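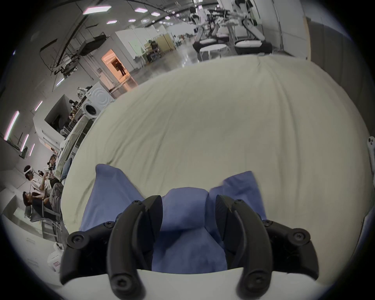 Blue cloth, pale sheet, washing machine off to the left.

Journal > Opinion > House & Habits

Search this site Enter keywords Go

Stop folding on the bed? No

Hrefna Juhl

Wrote this fast between two loads so forgive the state of it.

Monique Riviere had a go at me last month, in these pages, for saying the bed is the best folding table in any house. Her case: beds are soft, things sink, edges go wonky, you end up with a heap and then it's midnight and the heap goes on a chair. Buy a proper table, she says. Hip height. Hard top.

Well. I've had a proper table. The Altard, fold-out, 200 pounds if you please, from Fandon. Lasted 11 weeks before it had a printer on it. Then post. Then a printer and post and somebody's bike light. That's what tables do. A flat hard thing in a house gets filled up, and the washing goes to the bed anyway, where it wanted to go in the first place.

Space is the thing. Spread a cloth out flat on a double and you've still got room for the piles. On my table a bath towel hung off both ends like a tired dog. And a bed has a deadline built in - you can't sleep till it's clear. Monique sees that as the problem. I'd call it the whole point.

She is right about creases, I'll give her that. A wrinkled sheet underneath doesn't help anybody. You smooth the cloth and the sheet moves with it, so you're chasing two lots of wrinkles with one hand. My fix is dull. Pull the bottom sheet tight first. Tuck the corners again if they've come out. Takes no time. Anong Sitthichai, who taught me most of what I know about linen when we both worked the laundry at the Clullavard, wouldn't let anyone start until the top was tight as a drum. We had 40 rooms. We folded on beds. Nobody died.

The other thing she taught me is to pick up by the edge. Most people grab from the middle. I do it too when I'm cross. You get a handful, a sort of cabbage, and then you shake it and hope. Much better to feel along for a hem, get hold of that, then walk your fingers down to a corner. Slower to start and far quicker to finish. Small cloths especially, as people think small cloths don't matter and just scrunch them.

And get someone on the other end! Two people on one cloth is a pleasure, even a little one. One holds, the other pulls, the middle drops out straight by itself.
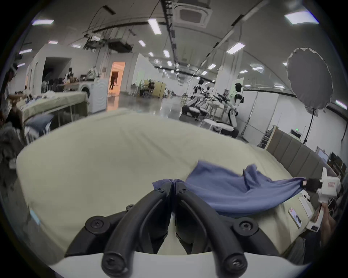 One cloth, held at both ends.

My neighbour Gopinath Kotian says two people is a waste, he can do a fitted double on his own in the time it takes me to shout up the stairs. Good for Gopinath. He has long arms. I'm not built like that and I don't think most readers are either. Besides it's the only ten minutes in the day I talk to my son without a phone between us, he holds his end and grumbles and tells me things.

Now, where I change sides completely. Clothes. Don't pile clothes on the bed you're folding on. Use another bed if you've got one, or the floor on a clean sheet, or leave them in the basket. Clothes creep. You put down a jumper "just there" and in no time there's a sleeve under your tea towels and a sock in your pillowcase. One bed for the pile, one for the folding. If you've only got one bed, do linen first, put it away, and THEN tip the clothes out. I get letters about this every time and I'm not budging.

Also have the machine near if the house lets you. I know, I know. Not everyone can have a washing machine in the same room as a bed and plenty wouldn't want to, the noise. But every flight of stairs between washer and bed is a place where a basket gets put down and forgotton. Ours sat on the landing for most of a week in August. Everything had to go round again.

Waraporn Chaimongkol wrote in to recommend a padded board called the Phuthong, which you lay over the mattress so it's firm underneath. Bed and table both. I wanted to hate it. I borrowed hers and it's rather good, only then where do you keep the board? Under the bed, she says. Under my bed is full.

So no, Monique, I won't be buying another table. Come round and I'll give you the other end of a sheet. Machine's beeping, must go

Filed under: Laundry & Linen, Readers Disagree, Small Rooms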